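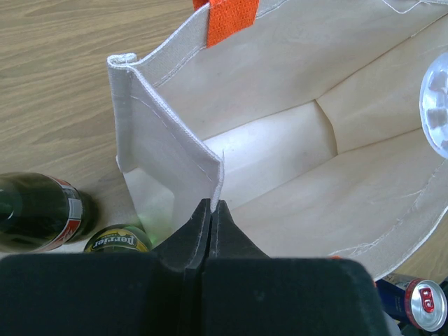 Weigh-in and glove check changes for the May card

The Woris Amateur Fight League has revised its weigh-in and equipment procedures. The new text was posted on 3/27/23 and applies to every bout sanctioned by the league from the Mirnen card in May onward. Coaches who have already filed bout agreements for Mirnen do not need to file them again, but the fighter must sign the new equipment page at check-in.

Weigh-in window

The official scale opens in the morning and stays open for 100 minutes. Under the old rules a fighter who missed weight had one further attempt at any point before the scale closed. A fighter now gets two further attempts, with at least 15 minutes between them, and both must fall inside the window. An attempt begins when the fighter steps onto the platform. Stepping off before the reading settles counts as a completed attempt, and the reading is entered as a miss.

The one-pound allowance for non-title bouts is unchanged. Title bouts have no allowance. A fighter who weighs in heavy by more than the allowance may still compete at a catchweight if the opponent's corner agrees in writing before the scale closes. Verbal agreements, which were accepted twice last season, will be refused.

The check scale will be the same model as the official scale and will be set on the same floor surface. At the Bassey card the two were on different surfaces (carpet and tile) and gave different readings for several fighters. Check scale readings remain unofficial.

Gloves

The league supplies gloves for all bouts. Two sizes of the Clendance amateur glove will be on hand, and fighters will try them on at check-in. The size chosen is written on the bout sheet and may be changed once, up to the rules meeting. After that the gloves are bagged by bout number and stay with the equipment official until the fighter is called.

Officials will reject a glove for any of the following:

Open seam on the striking surface or thumb
Padding that has shifted away from the knuckle line
Wrist strap that does not hold after being closed and pulled
Tape or adhesive left over from an earlier bout

Wrist straps are covered with a single layer of tape in the corner's color. The tape must stay on the strap and may not reach the padding.

Hand wraps

Gauze and tape limits are now the same for all weight classes. Tape may not cross the knuckles. It may pass between the fingers in strips no wider than a half inch. An official watches each wrap from start to finish and signs across the back of the hand. Wraps that are started without an official present will be cut off and redone, and the bout order will not be held for this.

Shin guards

Shin guards are still required for novice bouts only. Sleeve-type guards are preferred. Guards with hook-and-loop straps are allowed if the loose ends are taped down – several bouts at Bassey were stopped for straps coming open. A stoppage for equipment does not stop the round clock until the referee signals time, and each corner gets one such stoppage per bout without penalty.

Late changes and scoring

Replacement opponents may be accepted up to 5 hours before the first bout, provided their medical papers are already on file. The replacement weighs in on the official scale under the same allowance.

Scoring is not affected. Judges will continue to use the ten-point system, with effective striking and grappling considered first. A point deducted for an equipment foul is taken off after the round has been scored, and the deduction is marked in its own column on the card.

The full text is in section 107 of the league rulebook. Corners are expected to bring a printed copy to the rules meeting. Questions on the wrap limits should go to the league office before travel to Mirnen, as the equipment official will not issue rulings by phone on the day of the card.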